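Residents' Forum > Building Matters > Shared Study Room: Proposed Rules on Telephones and Table Use

Print this thread | E-mail this thread

Elia_House_Office
The management office has received 149 responses to the questionnaire on the shared study room. Residents are invited to comment on the draft rules before they are adopted in March. The principal changes are as follows. Telephones are to be silenced on entry and kept off the tables. Calls are to be taken in the corridor. Reservations are limited to two hours per household per evening. Comments should be confined to the draft and should state the number of the rule concerned.

r_aoki
I write in support of Rule 1 as drafted. My daughter prepares for her examinations in that room, and the principal disturbance is the telephone left face up beside someone's papers. It lights, the owner looks, and the whole table looks with him. A silenced telephone still buzzes against a hard surface. I would ask the office to keep the wording "off the tables" and to resist any softening of it.
Riku Aoki, fourth floor

Wurnine385
With respect to the previous poster, Rule 1 goes too far. Many of us use the telephone as a clock, a calculator and a dictionary. I am on call for my employer two evenings a week and must be able to see the screen. A rule that requires me to put the telephone in a bag is a rule that bars me from the room on those evenings. I would accept "silenced" and I would accept "face down." I cannot accept a complete ban.

northstair
Wurnine385 raises a fair point regarding on-call residents, but the draft should not be written around one case. The office could grant exceptions in writing, as it already does for late laundry.
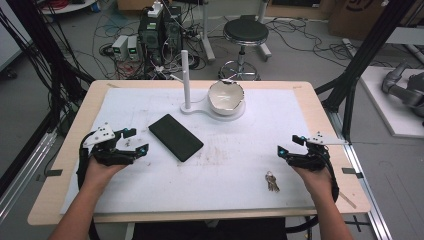
Tokutow_reader
The question of table surfaces has been left out of the draft altogether, and I believe it should be settled at the same time as Rule 1. The old rules, which I have kept, required residents to bring a blotter or mat for any work involving ink or glue. That requirement was dropped when the room was repainted, and the marks on the long table date from after that change. A large white sheet over the tabletop, with the wooden border left showing, is adequate protection and costs very little. It would also help with the matter under discussion, as a black phone lying on white is easily noticed and less likely to be left behind at closing. I propose a new Rule 4: "Residents doing craft or repair work shall cover the table before beginning."

r_aoki
I have no objection to Rule 4. I do object to its being used to bring telephones back onto the table. If the telephone is in a bag, it cannot be forgotten on a table of any color.

Wurnine385
It can be forgotten in the bag, and the bag can be forgotten under the chair. I left mine there in the winter and the office was closed by the time I noticed.

Elia_House_Office
The office thanks all contributors. Three points of clarification. First, written exceptions for on-call residents are possible under the general provisions and do not require a change to the draft. Second, the proposal for a Rule 4 has been noted and will be circulated with the final text. Third, the office holds lost telephones for two weeks — after that period they are passed to the building's owner, Waweru Properties.

northstair
May I ask whether Rule 2 applies to video calls with headphones? The resident speaks quietly, but he does speak.

Elia_House_Office
Rule 2 applies to any call in which the resident speaks. Listening with headphones is permitted.

Tokutow_reader
I would request that the corridor light be left on until closing if calls are to be taken there. At present it goes off at 9 p.m. and one stands in the dark.

Wurnine385
Seconded. On that I believe Mr. Aoki and I may agree.

r_aoki
We do. I maintain my position on Rule 1.

Related topics
Corridor lighting on the ground floor
Study room: reservation sheet missing again
Bicycle storage, renewal of tags
Quiet hours during school examinations
Lost property: how to make a claim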